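Can we hold a condolence book for a late council member in the town hall lobby, and who has to OK it?

Posted in Local Government & Civic Life

pakine_resident

Sorry if this is in the wrong section. Our council member passed last week, he had the seat for a long time and people in the ward are pretty shaken. Several of us want to put a table in the lobby of town hall with a condolence book, his portrait and somewhere to leave flowers. Just for a few days.

Called the clerk's office on Monday. First person said fine, go ahead. Called back to ask about hours and a different person said no, lobby is "neutral space" and anything to do with an elected official needs a vote. Next council meeting isnt until after the funeral so that's no use to anyone.

Also, he was a party man all his life and the local branch wants their banner behind the table. His family is split on it. His daughter doesn't mind, his brother really does.

So really three things. Who can say yes without a vote. Is the banner a problem. And what happens to his seat, becuase people keep asking me like I would know and there's already somebody going door to door about it, which I think is gross but whatever.

Town is Pakine, pop. small, council-manager setup if that matters. Thanks

Dinesh Mollah

Sorry about your council member. I was deputy clerk in Nudunov for a good while and did 2 of these, one for a sitting member and one for a former mayor, so will try to answer in order. Typing on my phone at lunch, excuse the mess.

Who can say yes. In a council-manager town the building is nearly always run by the manager day to day. Not the clerk, not the council. So both people you talked to were kind of guessing. Look for a "use of public facilities" policy, usually on the town site under the forms. Mine said the manager could approve any display under 5 days with no vote. Yours may say something else or may say nothing. If it says nothing the manager still generally has the say, ask for it in writing. An email is fine. Doesn't need a resolution or a seal or any of that.

Big tip, ask for it as a TOWN observance, with the town hosting. Don't ask as a group of residents wanting the space. If residents get the lobby for a table then the next group that asks may have a claim to it too, and that is what the "neutral space" person is nervous about. If the town itself is marking the death of one of its own officials, that's the town speaking for itself and it's a lot simpler. You can still do all the work. Bring the flowers, sit with the book, whatever. The town's name is on it, that's all.

Banner. I'd leave it off. Not saying it's illegal everywhere, but party material in a government building is restricted in plenty of places, and if there's an election coming it gets worse quick. The branch can hold its own thing at its own office or a rented hall with as many banners as they like. In Nudunov the party people sent a wreath with a card and that went over fine. Card had the branch name on it, small. No complaints that I ever heard.

With the family split I would go with whoever objects. You can always add stuff at the funeral home.

Practical bits I wish somebody had told me the first time:

Book with sewn pages, not a ring binder. Pages walk off. Ours had 132 signatures and the binder version from the earlier one lost a chunk of them.

Two pens, on strings.

Somebody at the table during all open hours. Mostly it's quiet. Then a man comes in at closing and wants to talk for an hour and you let him.

Ask florists for no water or a tray under, the lobby floor in ours was stone and someone went down.

Tell the front desk where the book goes after. Ours went to the family, with a scan kept by the clerk. Check whether your state treats it as a public record if the town is hosting, I think ours did but don't quote me.

Flags. Separate matter. Town can lower its own flag on the manager or mayors say in most places but check the charter, some say council only.

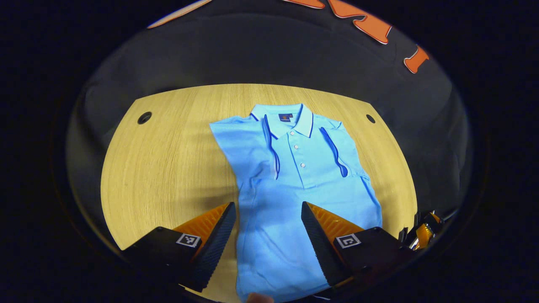 On the seat. Totally depends on the charter or state law so don't let anybody tell you flat out how it goes. Usual options are the council appoints someone to fill in until the next regular election, or there's a special election if enough of the term is left. There's normally a clock, so many days from when the vacancy is declared, and declared is the key word there. The seat being empty and the council formally saying so are not always the same day. So the person going door to door may be early but is probably not breaking any rule. Bad manners isn't a violation.

Look for "vacancies" in the charter, it's usually a short section. If it's an appointment they should take applications in public. Go to that meeting.

Last thing, if the remaining members come to sign, don't let the book turn into a photo line. Let them come through the same door as everyone else. One of ours wanted to come after hours with the local paper and the widow found out and was not happy.

majumder_ave

Just do it?? Its a public building, you pay for it. We put flowers on the steps when our school board guy died and not one person said anything. By the time you get permission the funeral is over. The rules stuff is for inside the building anyway I think.

Dinesh Mollah

Steps are often fine in practice, yes. They can also clear them the same evening and then you have relatives seeing his flowers in a trash bag. I'd still send the email. Takes 2 minutes.

pakine_resident

Thank you both. Emailed the manager last night and asked for it as a town thing like you said, she came back before 9 this morning with a yes, through Friday, no party banner. Branch is a little sore but they are doing the wreath. Brother is OK with a wreath.

Found the charter part too. Council appoints, and they have to post the vacancy first, which they havent. So I have something to tell people now.

Still need a book with sewn pages, the stationery place on Zastent only had the binder kind. Will try the next town over after work.

zastent_reader

Try a funeral home for the book, they keep them in stock and ours just gave us one. Also go easy on the lilies, my aunt can't be in a room with them. Sorry for your loss, he came to our block meeting once and stayed to stack chairs.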